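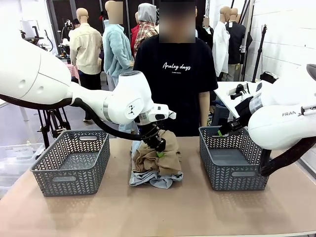
Kesitz Motorcycle Training Group
Technical Section
Minutes of the meeting held 28 Apr 2019, upstairs room, Marberg

Present: 14 members of the section, including the chair, the parts coordinator, the lead instructor and the workshop lead. The Waltik service representative attended for the chain and sprocket item only.

Apologies: received from the insurance contact and from the evening range supervisor.

Minutes of the last meeting

The January minutes were read and approved with one correction. Under "Brakes," the fluid specified for the training bikes should read DOT four, as printed on the reservoir caps. The word "or equivalent" is to be struck.

Matters arising

Battery tenders. The replacement leads have been fitted to the storage rack. The workshop lead reported that the fused connectors are now all the same type, so any bike can be parked in any bay. The old leads are to be thrown out and not kept as spares.

Tire pressure card. The new card is posted beside the compressor. An instructor asked that it state clearly that pressures are to be set before the bikes go out, with the tires cold. Agreed. The parts coordinator will reprint the card.

Mirror stems. Still outstanding. The supplier sent left-hand thread stems for both sides. They have been returned and credit is awaited.

Chain and sprocket wear

The workshop lead presented the chain inspection results for the training bikes. Wear is higher than the section expected at this point in the season. Most of the bikes are within the service limit, but the slack is uneven from one part of the chain to another, and on several bikes the adjusters are already past the middle mark on the swingarm.

The causes discussed were as follows.

Riding pattern. The bikes spend nearly all of their time in first and second gear on the range. The clutch is worked constantly during the slow cone exercises, and new riders tend to let it out sharply. The chain is snatched tight and released many times in each session. It was noted that the odometer reading says little about wear under these conditions, and that an interval taken from the owner's manual assumes ordinary road use.

Lubrication. The log shows that chains were oiled after washing in most cases but not in all. Where the log was blank, the workshop lead could not say if the work had been missed or only left unrecorded. The section agreed to treat a blank entry as work not done.

Adjustment. On 2 bikes the slack had been set with the machine on the paddock stand at a loose point in the chain, leaving it too tight elsewhere. This loads the output shaft bearing and the wheel bearings. Neither bike showed bearing play on inspection, but the output shaft seal on one of them is weeping and will be watched.

The Waltik representative said that the sealed-ring chain supplied as a replacement would hold up better than the plain chain now fitted. The price is higher and the chain is slightly wider over the rivets. Clearance at the front sprocket cover would need to be checked before any were ordered in quantity. In answer to a question, the representative confirmed that the sealed chain must not be cleaned with gasoline or with a wire brush, as either will damage the rings. Kerosene and a soft brush are acceptable.

The lead instructor asked if a larger rear sprocket would help, as it would let the bikes pull away more easily at low engine speed and reduce the amount of clutch slip. The workshop lead had no objection in principle but pointed out that the chain would have to be longer, the guard might foul, and on bikes where the speed sensor reads from the gearbox the speedometer would no longer be accurate. The students' bikes are also used for the road session at the end of the course, where the lower gearing would be a drawback. It was agreed to leave the gearing alone.

After discussion the following was agreed:

Chains are to be checked for slack at the tightest point, found by turning the wheel through a full revolution before measuring.

Chain and both sprockets are to be replaced together as a set. New chain is not to be run on hooked sprockets.

One bike will be fitted with the sealed-ring chain as a trial. The clearance at the cover is to be recorded at the time of fitting and again at the next inspection.

The representative left the meeting at this point.

Engine oil interval

The present practice is to change the oil at some 2000 miles or at the end of each season, whichever comes first. None of the training bikes reaches the mileage figure in a season, so in practice every bike gets one change a year.

The workshop lead considered this too long. The engine and gearbox share the same oil, and the wet clutch sheds friction material into it. Oil drained from the bikes used for slow-speed work was dark and smelled burnt, even where the odometer showed little distance. Idling time on the range is also high, particularly during instructor demonstrations, and the air-cooled engines get very hot with no airflow over the fins.

Several members supported moving to an interval based on running hours. The difficulty is that the bikes have no hour meters. Two options were considered. The first was to fit a small induction-type meter to each bike, wrapped around the plug lead. The second was to count range sessions from the booking sheet and set the interval by session. The second costs nothing and the sheet is already kept. A member objected that a booking sheet shows which bikes were assigned, which can differ from which bikes were ridden when one is swapped during a session. The lead instructor undertook to have swaps written on the sheet.

It was agreed to set the interval by session count for the remainder of the season. The number of sessions will be fixed by the workshop lead after the next batch of oil changes has been looked at. Oil must carry the wet clutch rating on the label. Car oil marked as energy conserving is not to be used in any bike, including for topping up. A partly used jug of car oil found on the workshop shelf has been removed.

The lead instructor will remind the range staff that engines are to be shut off during any talk or demonstration that does not need them running.

Carburetor settings on the older bikes

The older bikes were reported as hard to start and inclined to stall when first moved off. Riders have been told to hold the throttle slightly open, which the lead instructor would like to stop, as it teaches a bad habit at the stage when clutch control is being learned.

The workshop lead had stripped the carburetor from one of these bikes and found the pilot jet partly blocked with varnish. The float bowl had not been drained before winter storage. The jet was cleaned, the float height checked, and the mixture screw reset. The bike now idles steadily with the choke off. The remaining older bikes are to be done in the same way, taken out of use one at a time so that the course schedule is not affected.

A member asked about fuel stabilizer. It was agreed that stabilizer is to be added to the tank before storage and the engine run long enough to bring the treated fuel through to the carburetor, after which the fuel tap is closed and the bowl drained. The procedure will be added to the storage sheet.

Idle speed is to be set with the engine fully warm. Several bikes had been set cold and were racing by the middle of the session.

Lever and cable replacements

The order from Lacroix has been received and checked against the packing list. Clutch levers, front brake levers and clutch cables were all present. The throttle cables are the wrong length for the bikes with the taller handlebars. With the bars turned to full lock the cable is pulled and the engine speed rises. The cables are not to be fitted under any circumstances, and have been tagged and set aside for exchange.

The parts coordinator asked that bent levers no longer be straightened. The cast alloy cracks at the pivot and the crack may not be seen until the lever is removed. Agreed. Bent levers go in the scrap bin. Lever pivot bolts are to be set so that the clamp will turn on the bar in a drop, reducing breakage. The workshop lead will show range staff the correct tightness.

Free play at the clutch lever is to be checked before each session by the instructor on the range. The test is a small amount of movement at the lever before resistance is felt. If there is none, the bike is not to be used until the cable has been adjusted.

Any other business

Noise. The site owner at Marberg has asked that bikes not be warmed up beside the fence. They will be started on the far side of the storage building.

Side stand switches. On 2 bikes the side stand cutout was found to be bypassed with a wire link. It is not known when this was done. Both have been restored to standard and tested. The section recorded that no safety switch is to be bypassed to keep a bike in use.

Torque wrench. The reading on the small wrench is doubtful and it should be sent for calibration. The large wrench is to remain locked in the tool cabinet and signed out.

Actions

Workshop lead: fit trial chain and record cover clearance; finish carburetor cleaning; propose session count for oil changes; send small torque wrench for calibration; inspect the weeping output shaft seal.

Parts coordinator: reprint tire pressure card; exchange throttle cables with Lacroix; follow up credit for mirror stems; obtain a price from Waltik for chain and sprocket sets.

Lead instructor: brief range staff on engine shutdown, clutch free play and the new starting area; have bike swaps entered on the booking sheet.

Chair: add fuel stabilizer procedure to the storage sheet and circulate.

Date of next meeting to be confirmed by the chair once the range bookings are settled.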